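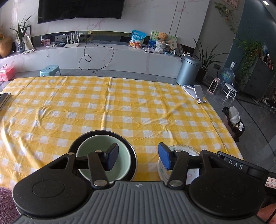
식탁 위의 그릇, 거실의 로봇 팔

셩리 탄(Shengli Tan)의 거실에서 식탁보를 까는 일은 실험 준비에 속한다. 노란색과 흰색 체크무늬 천이 펼쳐지고 그릇과 접시가 올라가면 기록이 시작된다. 목표는 단순하다. 집에서 조립한 팔 Fellow가 식탁의 그릇을 집어 겹쳐 놓게 하는 것이다. 산업용 로봇이라면 지그로 위치를 고정하고 끝냈을 작업이지만, 식탁에는 지그가 없다. 천은 구겨지고 접시는 매번 다른 자리에 놓인다.

탄은 공작기계 정비 일을 하다가 지난해 9월에 Fellow의 첫 도면을 그렸다. 관절 구동부는 중고 감속기와 모터를 조합했고, 링크는 알루미늄 판재를 절곡해 만들었다. 어깨에서 팔꿈치까지의 링크 길이는 245mm다. 처음에는 더 길게 잡았으나 팔을 뻗었을 때 손목의 처짐이 보정 범위를 넘어 줄였다. 대신 받침대를 식탁 모서리 쪽으로 옮겨 작업 영역을 확보했다. 식탁 전체를 덮지는 못한다. 탄은 이 점을 설계 결함으로 보지 않는다.

"팔이 닿지 않는 곳의 그릇은 사람이 옮기면 됩니다. 닿는 곳에서 안 떨어뜨리는 게 먼저예요."

손으로 가르치는 방식

동작을 가르치는 데에는 손에 쥐는 그리퍼를 쓴다. 사람이 그리퍼를 들고 직접 그릇을 집으면 손끝의 이동 경로와 집게의 벌림 폭이 영상과 함께 저장된다. 팔을 원격으로 조종해 시연을 모으는 방법도 검토했으나 두 가지 이유로 접었다. 조종 지연이 있으면 사람의 동작이 느려지고, 느린 동작을 배운 정책은 실행할 때도 느리다. 또 Fellow가 분해되어 있는 날에는 데이터를 전혀 모을 수 없다. 조립기간의 절반 가까이 팔이 분해된 상태였으니 두 번째 이유가 더 컸다.

집게는 검은 링크에 파란 패드가 마주 보는 구조다. Fellow의 손목에 달 집게도 이 형상에 맞추어 설계했다. 시연에 쓴 손과 실행에 쓰는 손이 다르면 접촉 위치가 어긋난다. 패드 폭이 다르면 그릇 테두리에 닿는 길이가 달라지고, 링크의 회전 중심이 다르면 같은 벌림 폭에서도 손끝 높이가 달라진다. 평행하게 닫히는 집게라면 무시할 수 있는 차이지만 링크식에서는 그렇지 않다. 탄은 벌림 폭마다 손끝 높이를 재어 보정표를 만들었고, 이 표를 궤적 변환 단계에서 적용한다.

기록된 시연은 현재 1412건이다. 위시 쉐(Yuxi Xue)가 시연의 대부분을 맡았다. 쉐는 한 번에 긴 시연을 찍는 대신 집기, 들기, 포개기를 이어서 하되 시작 위치를 매번 바꾼다. 같은 자리에서 되풀이한 시연은 학습에 거의 보탬이 되지 않았다. 초기에 모은 묶음 하나는 이 때문에 통째로 버렸다. 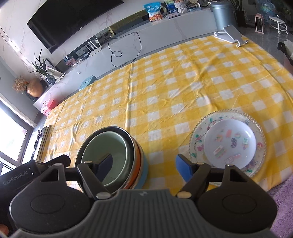 그릇의 종류를 섞는 것도 쉐의 방침이다. 깊은 그릇은 테두리를 한쪽에서 물어야 하고, 넓은 접시는 가장자리 밑으로 패드 하나가 들어가야 한다. 이미 포개진 그릇은 또 다르다. 안쪽 그릇의 테두리만 물지 않으면 바깥 그릇이 따라 올라온다. 사람은 손끝의 감각으로 이것을 구분하지만 카메라만 쓰는 정책은 테두리 사이의 간격을 영상에서 읽어야 한다. 간격이 좁은 조합에서는 실패가 잦았고, 지금도 완전히 해결되지 않았다.

식탁보는 예상보다 다루기 어려운 변수였다. 광택이 있는 천은 조명 방향에 따라 밝기가 달라지고, 접힌 자국이 얇은 접시의 윤곽과 비슷하게 검출된다. 격자무늬 자체는 도움이 된다. 특징점이 많아 손에 든 그리퍼의 자세 추정이 안정적이기 때문이다. 민무늬 흰 천으로 바꾸어 시험했을 때는 카메라가 식탁 가까이 내려가는 순간 추정이 끊겼다. 무늬는 남기고 주름은 그대로 두기로 했다. 주름을 다려 없앤 식탁에서만 동작하는 팔은 쓸모가 적다는 것이 탄의 판단이다.

제어기와 진동

제어 기판 Hillix는 리화 첸(Lihua Qian)이 설계했다. 전류 제어 루프는 2000Hz로 돌고, 상위의 궤적 명령은 그보다 훨씬 낮은 주기로 들어온다. 두 주기 사이를 잇는 보간기가 초기 고장의 원인이었다. 명령이 한 번 늦게 도착하면 보간기가 직전 속도를 유지한 채 진행했고, 늦은 명령이 도착하는 순간 관절이 되튀었다. 그릇을 든 상태에서는 이 되튐이 손끝의 진동으로 나타난다.

첸은 명령이 늦으면 속도를 점차 줄이도록 보간기를 고쳤다. 되튐은 사라졌지만 동작 중간에 짧은 멈춤이 생긴다. 멈춤을 없애려면 정책 추론 시간을 줄여야 하고, 이는 기판의 문제가 아니라 연산 장치의 문제다. 예산상 연산 장치는 당분간 그대로 간다.

기구 쪽의 진동은 별도로 다루었다. 받침대와 식탁 다리 사이의 유격이 팔의 움직임에 따라 열리고 닫혔다. 여기에 넣은 것이 Shim이라는 이름의 쐐기다. 이름 그대로 끼움쇠인데, 한쪽 면에 고무를 붙이고 볼트로 높이를 맞추게 되어 있다. 공유 작업장에서 밀링 가공을 도와준 징이 스(Jingyi Shi)는 고무를 빼자고 했다. 고무가 진동을 흡수하는 대신 정적 강성을 떨어뜨린다는 이유다. 양쪽을 모두 만들어 비교한 결과 고무가 있는 쪽이 멈춘 뒤의 잔류 진동이 짧았고, 없는 쪽이 반복 위치 정밀도가 좋았다. 현재는 고무가 있는 Shim 4개를 쓴다. 포개기 작업에서는 내려놓기 직전의 흔들림이 위치 오차보다 결과에 크게 작용했다.

기록을 고르는 일

시연 선별에는 Witus라는 프로그램을 쓴다. 위란 쉐(Yulan Xue)가 작성했고, 자세 추정이 끊긴 구간과 집게 벌림 폭이 비정상적으로 튀는 구간을 찾아 표시한다. 자동으로 삭제하지는 않는다. 초기 버전은 삭제까지 했는데, 그릇을 한 번 놓쳤다가 다시 집은 시연까지 비정상으로 분류했다. 이런 시연은 실패 후 복구를 가르치는 데 필요하다. 지금은 표시된 구간을 사람이 보고 남길지 정한다.

선별 기준에서 의견이 갈리는 항목은 손의 속도다. 위시 쉐는 평소 속도로 움직인 시연을 남기자는 쪽이고, 첸은 관절 속도 한계를 넘는 구간을 빼자는 쪽이다. 한계를 넘는 구간은 실행할 때 시간축을 늘려 따라가는데, 그러면 집게가 닫히는 시점이 함께 밀린다. 집게 명령을 손끝 위치에 묶으면 해결되지만 포개기 마지막 단계에서는 손끝이 거의 정지해 있어 위치만으로는 시점을 정할 수 없다. 그 구간에서만 시간 기준으로 바꾸는 절충안을 시험하고 있다.

Fellow가 집는 동작에서 가장 자주 틀리는 것은 높이다. 손목 카메라의 시야에서 그릇이 패드에 가려지면 정책은 마지막으로 본 위치를 믿고 내려간다. 탄은 손목에 간단한 힘 감지를 추가하는 안을 준비 중이다. 모터 전류로 접촉을 추정하는 방법은 감속기 마찰 때문에 감도가 나오지 않았다. 스트레인 게이지를 붙일 손목 판은 이미 가공해 두었고, Hillix의 남는 입력 단자에 증폭 회로를 연결하는 작업이 남아 있다. 배선은 팔꿈치 관절 안쪽으로 통과시킬 예정인데, 이 구간의 굽힘 반경이 케이블 규격에 빠듯해 첸이 다른 경로를 찾고 있다.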